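From: Gwil
To: prurkia-benches list
Subject: Re: [prurkia-benches] White tops, worth it or not?

Hello Katherine, hello all,

I've been meaning to answer this since the weekend and kept getting pulled away, so apologies if somebody has already said all of it. I'm very much on the side of white tops! I work at a big one most days and would have another tomorrow, marks and all. Have a look before you order anything, though, as the catalogue pictures are terribly flattering and mine aren't. 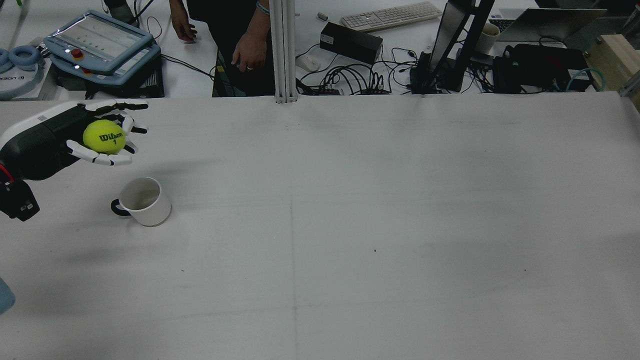
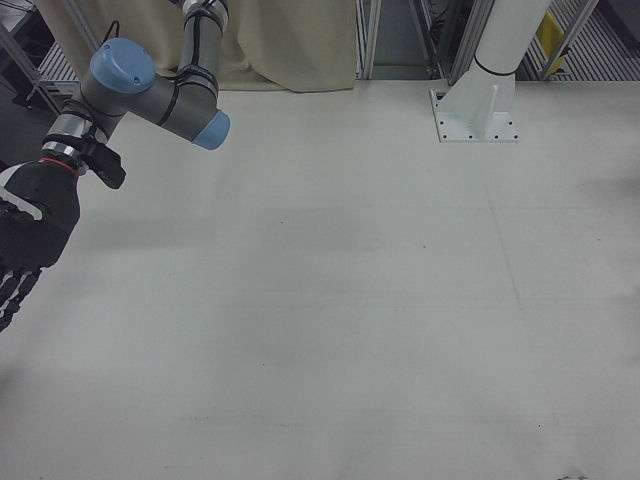 Same white table in both, with its scuffs, specks and seam.

Katherine Valderrama wrote:

> Hello everyone. I'm about to replace the top on the long bench in my
> back room and I'm stuck on the colour. The old one is dark brown and I
> lose everything on it, screws especially, and I once spent most of an
> evening looking for a drill bit that was right in front of me. I've
> been quoted for a white one from Turnwood, 1,822 mm long and 18 mm
> thick, or I can have the 30 mm if I'm willing to wait until February.
>
> What worries me is that it'll look filthy within a week. My sister has
> a white kitchen and she never stops wiping it. Also they say a depth
> over a certain size has to be done in two pieces with a join, and I
> can't decide if I'd mind a line down the middle of it.
>
> And does anyone find white hard on the eyes? The room has one window
> and a strip light, and I do a lot of close work in there.
>
> Thanks in advance, and sorry for so many questions at once.
> Katherine

Right, in some sort of order.

Does it look filthy? Well, it looks used. You'll see grey scuffs on ours, mostly faint, and a scattering of little dark specks that I've stopped seeing unless I go looking for them. On a dark top you'd have exactly the same muck and just wouldn't know about it, and I'd sooner know. I wipe ours with a damp cloth when I come in and go over it properly when it starts to annoy me, maybe once a month. Your sister's kitchen is a different matter, what with tomato sauce and tea and curry. A bench mostly gets rubbed and bumped.

For the scuffs I use the Pellavano cream, the one in the squat tub that Londoño keep on the bottom shelf next to the mop heads. Small dab, soft cloth, go in circles and don't lean on it. It shifts the grey ones that are just rubber or dirt sitting on the surface. It won't touch a proper scratch and neither will anything else I've tried. Please don't use the green side of a washing-up sponge! I did that on an old shelf at home and took the shine off a patch the size of a saucer, and that patch has caught every bit of dirt ever since.

The join. I wouldn't lose any sleep over it. You can make out the line on ours if you look, but it's faint, and once there are things on the bench you forget it. I'd ask Turnwood two questions before you say yes: how do they hold the two halves level, and what do they fill the line with? If one half sits even a hair higher you'll feel it every time you slide something across, and it'll drive you up the wall. Run a fingernail over it when it's delivered, before the van goes.

I'd also ask which way they'd put it. If you sit in one spot for your close work, get the line somewhere your paper isn't going to be. I've written plenty of letters with a ridge in the middle of them.

On finding things, you're going to be so pleased. A tennis ball is hardly a fair test, being yellow-green and made to be spotted, but the mug is. A white mug on a white top sounds like a recipe for an elbow in your tea and I've never had any bother. Ours has a black handle, which helps, and there's nearly always a bit of shadow under a thing anyway. Small dark screws show up beautifully. The things you do lose are white ones — plastic wall plugs, the backing off sticky pads, scraps of paper. I keep a dark tea towel folded up at home for when I'm sorting that sort of thing, and just lay it down over part of the table.

Eyes: yes, it can be a bit much, but for me that was the shine and had very little to do with the colour. Go for matte if they'll do it. If you only get one thing out of this whole long email let it be that. A gloss white top under a strip light would give you a bright stripe right where you're trying to look, and you'd be shifting your chair all afternoon to get away from it. Ask them for an offcut and put it under your own light at the time of day you usually work. They sent me one free when I asked, though that was for a shelf and a while ago now.

18 or 30? Depends what's holding it up. If you've got a rail along the front and back then 18 will do you, I'd have thought. If it's just the two end frames you had in that photo last year, wait for February and have the 30. That's a long way to go with nothing under the middle, and you do have that vice.

One more thing, and I speak as someone with no right to preach. A clear white top only stays clear if the clutter has somewhere else to live. If you look behind our table in the first picture there's another bench with the keyboard and the mouse and the headphones and more black cable than I care to think about, all in a tangle round the power strip. I keep saying I'll do those cables with the hook-and-loop ties and I keep not doing it. But having that second surface is the only reason the big one is usable at all. So if there's any chance of a narrow shelf or an old desk behind you, or along the side wall, put your chargers and your radio on that from the very first day. Once a power strip has moved onto the good bench you'll never shift it.

Does anybody know if Turnwood still do the edging to match? Mine at home came with a roll of it and I've used the last bit. Their order line had me down as customer 2,957 the last time I rang, so I may just ring again and see if they remember me.

Let us know what you go for, Katherine, and do send a picture once it's in.

All the best,
Gwil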